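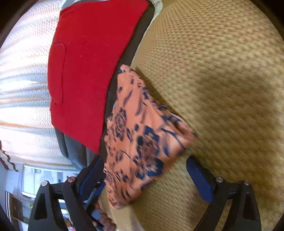 Fatima Lawal
Demonstration lead, Kuvano

The cloth folding work at Kuvano runs on demonstrations recorded with a hand-held gripper. An operator holds the tool, does the task, and the recording becomes training material for a robot arm. Fatima Lawal has run the program for 2 years. We spoke about what a person has to unlearn before the data is any use.

"The first thing is speed," she said. "People fold a shirt at home in a few seconds with ten fingers. With the tool they have one pair of jaws per hand, and they try to keep the same pace. The wrist camera blurs, the cloth slides, and the position track gets noisy. I ask for half the speed they think is reasonable."

Her group collects in ordinary rooms, on whatever surface is there. A session might use a woven mat, a table or a bed. Lawal is firm that the surface should vary and that the tool should not. The fingers, the pads and the camera mount are checked against a reference block at the start of every session. A camera that has moved by a few millimeters will spoil a whole day of recording, and the fault is hard to find afterward.

Kuvano also has a remote control station, built by Alvar Strand, where the operator drives two arms through a pair of leader handles. I asked why it isn't used for everything.

"It gives you cleaner joint data. The commands are the robot's own commands, so there is no conversion step. But it's slow, and the operator feels almost nothing through the handles. With fabric that matters. When you press down before a pinch, you want to feel the surface under the cloth. In the hand-held tool you do."

The pinch is where most of the training time goes. On a flat cloth lying on a mat there is no edge standing up to grab, so the jaws have to push down, close, and gather a ridge between the pads. Press too lightly and the pads skate over the fabric. Press too hard and they take the mat as well.

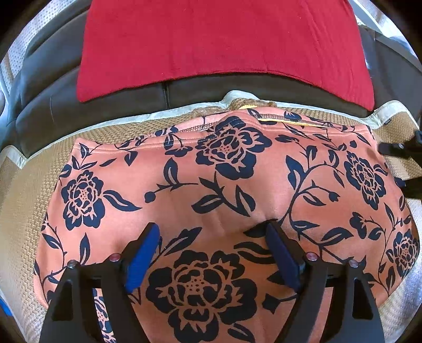 Open jaws on a floral cloth, with the fabric creasing between the pads.

"Printed fabric helps us in one way," Lawal said. "The pattern shows how the cloth is deforming. A plain cloth under flat light can look nearly the same before and after a bad grasp. But if you only train on prints, the policy leans on the print. We mix them."

A task set at Kuvano has 400 accepted demonstrations before anyone trains on it. The largest set so far, a towel task named Wumbei, has 3000. New operators record 14 practice runs, which are thrown out without being scored. Callum Sutherland reviews the rest and rejects any run in which the operator pauses for a long time over the cloth.

"A pause is a decision we can't see," she said. "The person is thinking, and the recording shows a gripper standing still. The model learns to stand still. If you need to think, do it before you start the run."

Failed grasps are treated differently. If the cloth slips and the operator goes back for it in one motion, the run is kept and tagged as a recovery. Earlier sets had these removed, and the arm trained on them had no response to a slip - it carried on folding with nothing in the jaws.

I asked what she would change about the tool. She wants a stiffer linkage and a softer pad, and a lighter grip, as operators tire in the forearm well before they lose attention. A revised handle is due for trial in November. Strand would like the same jaws fitted to the remote station, so that the two kinds of recording can be compared on one task. Lawal supports that, provided the pads come from the same batch.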